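About Fastside

Fastside is a small testing shop for robot grippers, arms, cameras and the controllers that tie them together. We don't build any of these things and we don't sell them, and that has been the rule since our very first June, when Cameron MacBrayne rented a room, put up a couple of tables and offered to try out two competing grippers for a friend's lab that couldn't decide between them. The friend got a nine-page letter (Cameron has never been good at short letters) and then told a few other people, and that was more or less our whole marketing plan for quite a while.

These days most of the folks who write to us run small labs, teaching labs especially, and they want to know whether a given arm and gripper can handle the things they have lying around already. So that's what we put on the table! Tubes, racks, beakers, paper cups, all the everyday stuff that looks so easy until you ask two stiff fingers to pick it up by the rim.

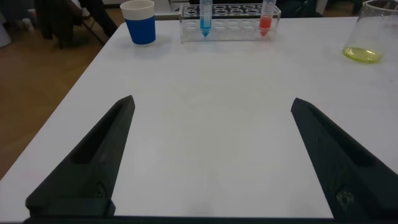

Wrist camera view, fingers open, with the tube rack at the far side of the table.

We're very fond of wrist cameras, as you'll find out if you ever get us talking. A camera down by the fingers tells you a great deal about the last inch or two of a reach, and very little about what the rest of the arm is up to, so we like to compare it with a view from higher up whenever a client's setup allows. Clear plastic and glass are the hard part for both. We use colored liquids in our tubes and beakers so that everyone reviewing a run can follow which one is which, and we keep the colors the same from one hardware trial to the next.

Our standard comparison, which we call Lemelell after a street Cameron used to live on, is 90 tasks long, and every gripper we take in goes through the same list in the same order.
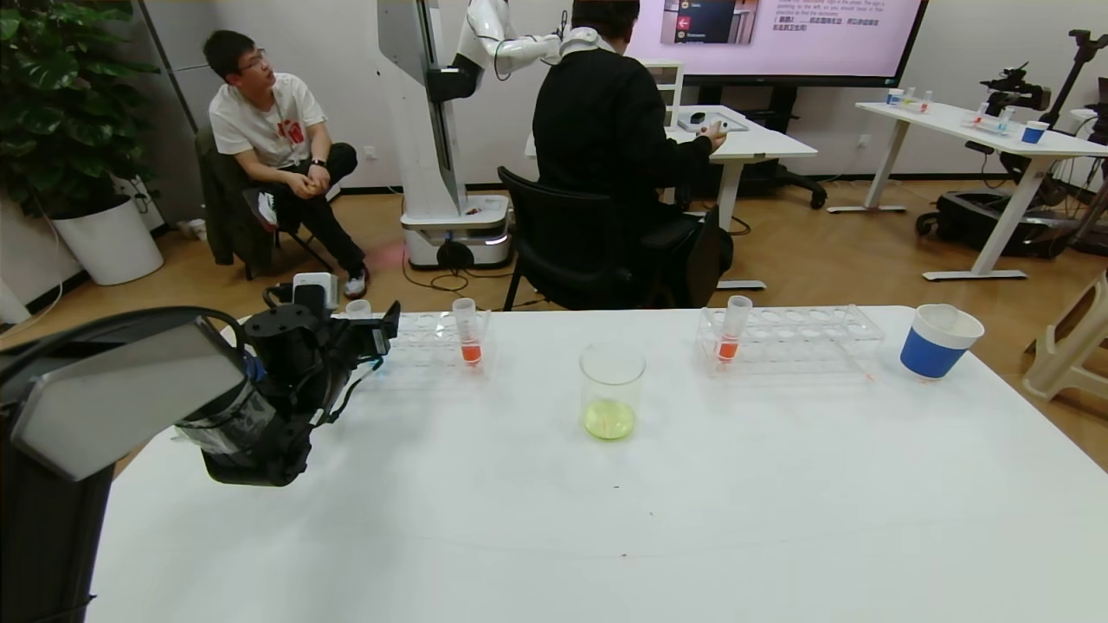 It's slow going, and we like it that way. As of September 20, 2025, we have finished 114 comparisons and logged 1,743 hours of arm time, and every client gets the complete run log along with our written notes, including the dropped tubes and the afternoons when a controller simply wouldn't talk to us. The longest job so far was for Druvora, who asked for 1,000 grasps on each of two finger shapes. The most pleasant was probably Laing, who sent cookies.

If you're choosing between two pieces of hardware and would like a second opinion, do write and tell us what you need picked up, how often, and how much it matters if something spills. We answer every note ourselves, usually at some length.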